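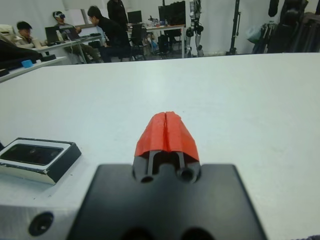 Konano Soft-Jaw Fingertip Kit for parallel grippers

Reviewed August 2026 by Aroha Bolger
Stock: available to order
Price: $326 for the kit, plus freight from Skalasthorpe

What you get
One pair of wedge fingertips in red-orange, one spare pair, mounting screws, a hex key and a printed fitting card. The gripper, the arm and the depth sensor are all sold separately, and the bracket for the sensor is sold separately again. Read the order form twice.

Our take
Konano's pitch is that a change of fingertips will sort out most missed picks. We've heard that one before, usually from whoever is selling fingertips. So we bought a kit at the normal price, put it on a tabletop arm and gave it a fair go with the sort of things customers bring us: washers, pill bottles, folded cloth, the odd pen.

The wedge shape is the good part. When the pads are closed they meet along a thin straight seam, and the narrow tip can get in beside an object without shoving its neighbour out of the way. The faceted, slightly rough surface looks printed, and at this price some buyers will want something that looks a bit more finished. Lumturie Bošković on our bench likes the texture. I'd call it fine.

Cloth was better than with the flat pads we had on before. Washers were no better at all. Konano's brochure claims 997 clean grasps out of a thousand, but the small print says foam cubes, and they were all the same size. I wouldn't put that figure in a purchase request.

Fitting
The card says 8 minutes. Hrvoje Milošević took almost 30, most of it spent getting the left and right pads to line up. Once they were square they stayed square for the rest of our trial. You will need to redo your closing position in software afterwards, a job the card leaves out.

If you run a wrist camera, remember that the fingertips and gripper body take up the lower middle of the view. Check that you can still see what you're picking before you tighten everything down. A plain white table helps with this – a cluttered bench doesn't.

Things to ask before ordering
Does your gripper have the Konano hole pattern? The adapter plate is extra and was out of stock from May.
Will they replace a single pad? They told Ayantu Tsegaye no, pairs only.
What are the pads made of? We asked and got "engineering polymer", so we're still asking. Until we hear otherwise, keep them away from food and solvents.

Worth it?
For cloth and light oddly shaped items, probably. For small flat hardware, save your money and look at the Todorova thin jaws first, even though they're slower to fit. We'll take unused kits back at the Murnamwood counter if the bag is still sealed.

Trade enquiries: Aino Oksanen, parts desk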